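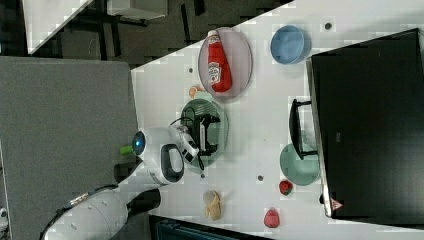 The gripper over the green plate, with the ketchup lying on its pink one.

I promised a post on the planner weeks ago, and then August got away from me, so thank you for being patient! If you're new, I've been writing a little program called Poulain that decides what the arm should pick up next and how it should get there without knocking into everything else on the table. It started as one file, and now it's nine, and I'm fond of maybe two of them.

Most of my time lately has gone into the world model, a grand name for a list of things the software believes are on the table and where it believes they are. Every item carries a position, a rough shape and a confidence score that fades the longer the cameras go without seeing it. I had the fade set far too fast. An arm would swing across the view, the list would forget half the groceries, and the planner would cheerfully draw a path right through them.

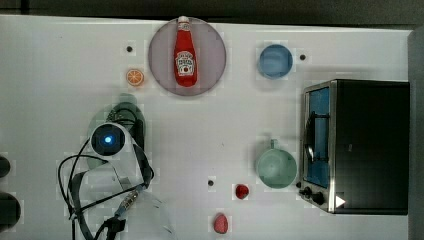 Mug, cup, toaster oven, and a good bit of arm in the way.

Thilini Begum (who reads my code more carefully than I do, bless her) suggested that we stop fading anything hidden by our own arm. We know where the arm is, after all! So now I project the arm's shape into each camera view, and whatever falls behind it keeps its score. It took seven evenings, most of them spent on one flipped sign.

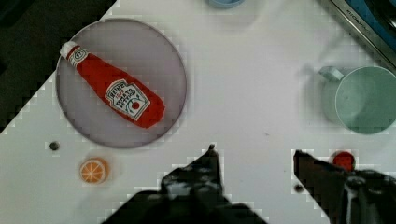

Wrist view: ketchup bottle, orange slice, mint-green mug.

The wrist camera is a different sort of trouble. It gets lovely close detail, enough to read HEINZ on the label, but it only ever sees part of the table, and a mug with its side missing gets a terrible shape fit. For now, anything touching the image border can update a position but never a shape.
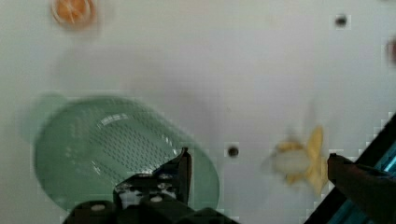 Wrist view again, blurry, with the green colander plate.

Then there's blur. I've added a sharpness check that skips the worst images, and I'm still fiddling with the threshold. Next up is the grasp scoring, which currently takes 45 milliseconds per candidate and I'd like it to take a lot less. If any of you have wrestled with that, please leave me a comment!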